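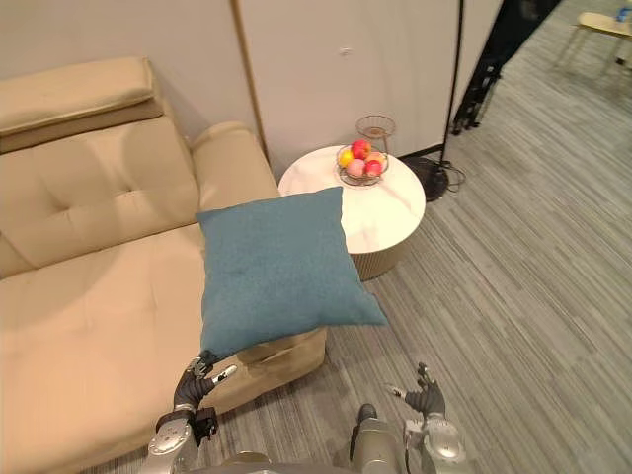 About Bostura

We look after sitting rooms. That has been our answer at parties for years now, and it usually gets a puzzled look, so let us explain it properly with the kettle on and no hurry.

Bostura is a small family firm in Nistberg that makes cushions, mends them, re-stuffs them and puts them back where they belong. We also clean and care for the sofas they live on, and for a good many of our customers we come in and set the whole room straight before guests arrive, or after they have gone home. A beige sofa with a buttoned back and a teal-blue cushion near the arm is just the sort of thing we like to spend a morning with.

How we started

Nouhaila Helmy began Bostura at her own dining table with 2 sewing machines, one of which belonged to her aunt and had to be coaxed along in cold weather. She had been making curtains for a furniture shop called Stusell, and people kept asking her on the way out whether she could do anything about their cushions. They had gone flat, or the zip had split, or the dog had been at one corner. She said yes to all of them, and before very long there was no room left at the table to eat.

We moved into the old bakery on Mill Row one June, and we are still there. The flour has gone but the big wooden shelves stayed, and they turned out to be exactly the right depth for a stack of cushion pads. There are 15 of us these days, counting Nouhaila, who still cuts most of the piping herself and will tell you she is stepping back from it next year. She has told us that for several years running.

What we do

Most of our work is covers. You choose the fabric, we measure the pad you already have (please don't throw it away, even if it looks hopeless) and we make the new cover a little smaller than the pad, so that it sits plump and the corners fill out. Our woven cloths come from Brandão, a mill we have bought from since the bakery days, and we keep the fuzzier, softer ones in stock because they are what people reach for first when they come into the shop. The teals and the whites sell best. Mustard had a good run but seems to be having a rest.

We re-stuff as well, with feather, wool or fibre, and we are happy to talk you out of feather if you are the kind of household that never plumps anything. Last year we sent 1,754 cushions home fatter than they came in, and Nouhaila wrote the number on the workroom wall in chalk, where it still is.

Then there is the room visit. One of us comes to your house, brushes down the sofa, gets into the creases under the headrest and along the arms where the crumbs and pens collect, and wipes or vacuums the seat according to what it is made of. After that we gather up every cushion, including the ones on the floor, and give each a good shake before arranging them. We like a plain cushion near each arm and something brighter a little further in, though it is your sofa and we will put them wherever you ask.
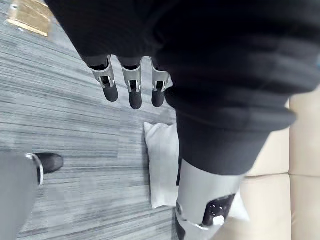 White cushion on the floor, next to a ribbed black cuff

A few things we believe in

A cushion should be leaned on. We do make the odd one for show, with tassels and so forth, and we enjoy it very much – but the ones we are proudest of come back to us years later worn thin in the middle, with a note asking for the same again. We keep a card for every cover we make, with a snip of the cloth pinned to it, and there are more than 3,000 cards in the drawers by now, so the same again is generally possible.

We are also firm believers in washing instructions you can read. Ours are sewn inside the zip in large letters.

Come and see us

The workroom is open every morning from half past nine, and you are welcome to bring a cushion under your arm and ask what can be done with it. Ring the bell twice if the machines are going. If you would like a room visit, leave your name at the counter or send us a message through the contact page, and tell us what colour your sofa is so we can bring the right brushes and a few cloths to show you.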